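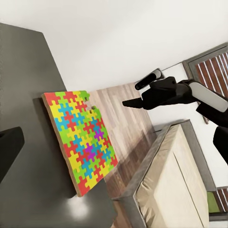
The puzzle board in the simulator at Emow, 15 Feb 2020

I had been promising myself a visit to the Emow open day ever since the one in January was called off, and I'm so glad I finally went! There was coffee, there was a very good plum cake, and there was Stojan Živković, who runs the simulation room and had kindly decided to spend his talk on the thing that has been giving him the most trouble.

His two-armed robot practices tidying up in a make-believe home – puzzles, boxes, furniture and all – before anybody lets the real arms loose. It had been going nicely until they moved to a new release of Gernov, the software that works out what is touching what.

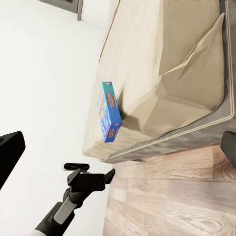
After that, the grip sensor would now and then report a firm hold when the fingers had nothing between them. The arm would carry on with its errand quite happily, and the run was logged as a success. Out of 3,000 overnight runs, 494 had to be thrown out, and Stojan went through the first 200 by hand (with a great deal of tea, he told us).

A lady near me asked whether that could hurt someone. He took the question seriously. Trained on those logs, he said, a real arm might swing away at full speed thinking it was carrying something. 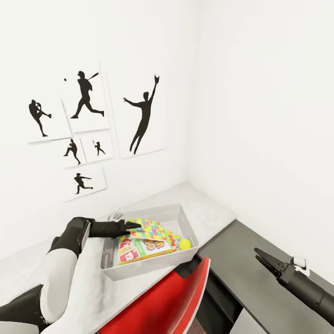 So the hardware stays switched off until 11 clean nights have passed, and the hold is now checked a second way, by where the object is. They were on night four when I left, and I do mean to write and ask how it went.

Sign up for our newsletter and get new visit reports by email. You can unsubscribe at any time.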